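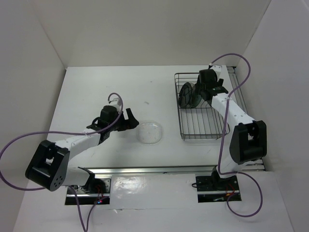

Girish Bhardwaj told us in the first week that a study of dishwashing would only prove students are lazy, and that we could save a semester by writing that down now. We wrote it down. Then we did the study anyway, because the course required one.

Who Washes Up? Shared Kitchens at Hagedorn Hall
Project report, submitted Aug 27, 2020

Our question was simple. When several people share a sink, what decides who does the dishes? We asked 60 residents of Hagedorn and Flestthorpe to keep a kitchen diary for 48 days, starting in November. They wrote down what they used, what they washed, and when. They were also free to add comments, and the comments are where most of the feeling went.

The diaries gave us 3256 entries we could use. A few more had to be dropped for bad handwriting, and one whole page had been used to work out a phone bill.

What we found

Of the usable entries, 981 were for washing something that belonged to another person. We had expected far fewer. Before anyone gets sentimental, the usual reason given was that the other person's pot was in the way.

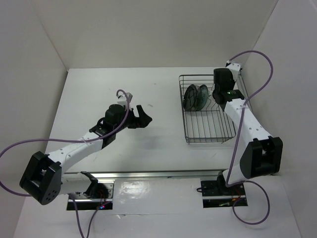

Size mattered more than dirt. A greasy fork got washed the same evening. A large baking dish could be left to "soak" until its owner went home for the holidays. The word soak shows up all through the diaries, and we came to read it as a legal term meaning that the matter is closed for now.

Kitchens with a written schedule did a little better than kitchens without one, but mostly in the first two weeks. After that the schedule stayed on the wall and people stopped looking at it. At Flestthorpe someone corrected the spelling on theirs, so it was at least being read.
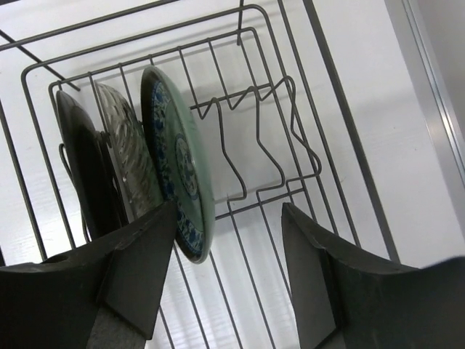

Drying turned out to be a separate problem. Most people we asked felt that a job was done once the dish left the water. Putting things back in the cupboard was seen as extra, like making your bed in a hotel. Several kitchens had stopped using their cupboards for plates altogether and seemed happier.

Problems with the study

People who know they are keeping a dish diary wash more dishes. Two residents admitted to this and one asked if it would lower her grade. We also have no diary from the person each kitchen blamed most, who in every case had declined to take part.

If we did it again we would start earlier in the fall and hand out better pens.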